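Friday, January 7, 2022

Back at the Scanlon bench today after the long holiday, and oh, it was good to have my hands on the arms again, even if my shoulders are telling me about it tonight! We're still on the play dough and the metal containers, pink dough this time, and I'd forgotten how much I like the smell of it when the lid comes off. I wanted 40 good runs before supper and I got them, with a cup of tea going cold somewhere behind me as usual.

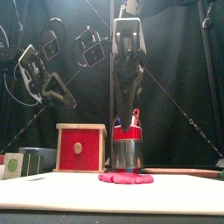
That brings the Trirnier set to 1274 runs altogether, which sounds like a lot until I remember that Plokbridge is hoping for 320 more of the dough ones alone before they train again in May. I don't mind. I put the radio on low and find a kind of rhythm, and I try to do each one a little differently (slower, or from a bit more to the side) so the poor model doesn't learn only my bad habits.

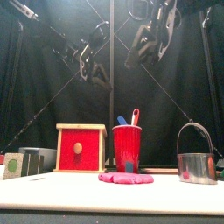
I did catch myself rushing after lunch, and I threw those runs out and started over, and I'm glad I did, though it cost me most of an hour. Pressing something into dough is such an ordinary thing to do with your own fingers, and with two grippers you have to think about every bit of it.

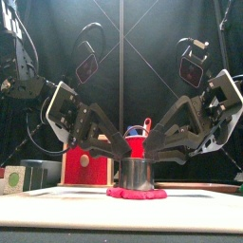
## For Monday

- Fresh tub of dough
- Copy today's runs to the Mavex drive, it has almost 950 on it already
- Bring the thicker socks, that floor is freezing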